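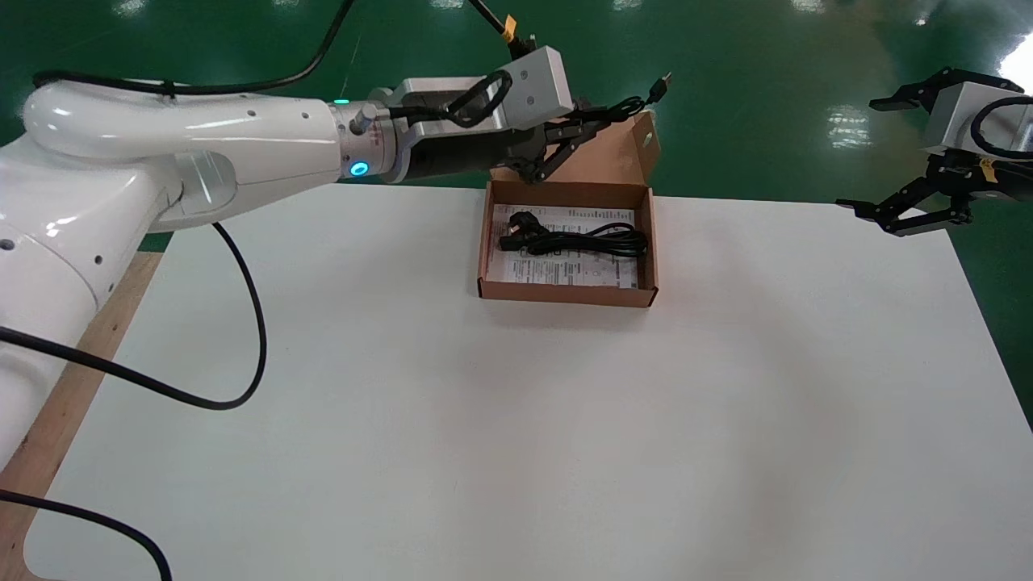
Kabelsalat im Büro: Clindari sammelt alte Ladekabel ein

21/02/2022 – Schublade auf, Kabel raus, passt nicht. Kennt jeder. Der Bürohändler Clindari nimmt ab sofort in seinen Filialen ausgediente Kabel und Netzteile an, auch ohne Neukauf. Egal welcher Stecker, egal welche Marke. Einzige Bedingung: kein Akku dran, keine Lampen, keine ganzen Geräte.

Die Aktion läuft bis Ende April. Danach will man weitersehen. Eine Verlängerung sei »nicht ausgeschlossen«, so Sprecher Marek Rusnák am Telefon, man müsse erst mal schauen, was überhaupt reinkommt. Im Probelauf in der Filiale am Güterbahnhof waren es fast 30 Kilo, und zwar in 14 Tagen. Beworben wurde der Test nur mit einem Aushang an der Kasse.

»Wir hatten mit einer Handvoll Handyladegeräte gerechnet«, sagt Rusnák. Gekommen seien dann vor allem Firmenkunden. Arztpraxis, Steuerbüro, eine Fahrschule. Mit Kartons. Darin viel Druckerkabel, viel Monitorkabel, dazu Netzteile, bei denen kein Mensch mehr wusste, wozu sie mal gehört haben.

Was passiert mit dem Zeug?

Geht an den Verwerter Brodura. Dort wird sortiert: Was noch brauchbar aussieht, wird durchgemessen und kommt in eine Kiste für Schulen und Vereine. Der Rest wird geschreddert, Kupfer und Kunststoff getrennt. Das Kupfer wird verkauft, der Erlös deckt laut Rusnák gerade mal den Transport. Verdienen tue man daran nichts. Wie hoch der brauchbare Anteil ist, konnte er nicht sagen, Brodura führe darüber bislang keine Liste.

Wer etwas aus der Kiste haben möchte, meldet sich per Mail bei der Filiale und schreibt dazu, welche Stecker gebraucht werden. Abholung nur vormittags. Garantie gibt es keine, Umtausch auch nicht. Gefragt seien im Moment besonders lange Netzwerkkabel, davon ist aber kaum was da.

Kritik aus der Nachbarschaft

Nicht alle sind begeistert. Beim Reparaturtreff Gradbridge, der seit Jahren Kabel annimmt und auch lötet, heißt es, die Leute sollten erst mal prüfen ob wirklich was kaputt ist. Oft sei nur der Stecker verdreckt. Zahnstocher, bisschen Druckluft, fertig. Und wer ein Kabel immer an der Leitung statt am Stecker aus der Buchse zieht, brauche sich über Wackelkontakte nicht wundern. Zusammenarbeiten will man trotzdem: Clindari soll ab April Flyer vom Treff auslegen, im Gegenzug schickt Gradbridge hoffnungslose Fälle rüber.

Vom Tisch ist dagegen eine Rabattaktion. Ursprünglich sollte es für jedes abgegebene Netzteil einen Gutschein geben. Wurde gestrichen, war an der Kasse zu umständlich. Im Newsletter stand es noch drin, deshalb gab es wohl schon Ärger. Wer mit dem ausgedruckten Newsletter kommt, bekommt jetzt einmalig 2 Euro gutgeschrieben. Aus Kulanz, mehr ist nicht drin.

Was darf rein, was nicht

Angenommen werden: USB-Kabel aller Art, Netzwerkkabel, Kaltgerätekabel, Bildschirmkabel, Telefonkabel, Kopfhörer mit Kabel, Steckernetzteile, Notebook-Netzteile. Mehrfachsteckdosen ebenfalls, aber bitte ohne Zeitschaltuhr.

Nicht angenommen werden: Powerbanks, Akkus, Kopfhörer ohne Kabel, Kabeltrommeln, Lichterketten. Für Akkus stehen an der Kasse die üblichen Sammelboxen. Kabeltrommeln gehören zum Wertstoffhof.

Noch eine Bitte vom Personal: Kabel einzeln aufwickeln, mit Gummi oder Klettband. Keine Knoten, kein Klebeband drum. Das Band muss beim Sortieren sonst von Hand wieder runter und das dauert. Adressaufkleber und Inventarnummern von Firmen vorher abmachen. Große Mengen vorher anmelden, ein voller Umzugskarton ist schon groß.

Die Behälter stehen jeweils im Eingangsbereich neben den Einkaufskörben. In der Filiale an der Santoro-Passage wird noch umgebaut, dort bitte am Servicetresen abgeben. Parken vor der Passage geht zur Zeit nur eingeschränkt, die Zufahrt von der Ringstraße ist gesperrt. Für Anlieferungen am besten hinten rum über den Hof, klingeln, kurz warten.

Im Gespräch ist ausserdem eine Sammelstelle im Rathausfoyer. Entschieden ist da noch nichts, die Stadt prüft nach eigenen Angaben den Brandschutz. Eine Antwort soll im April kommen.

Fragen zur Aktion beantworten die Filialen während der Öffnungszeiten, telefonisch oder direkt am Tresen.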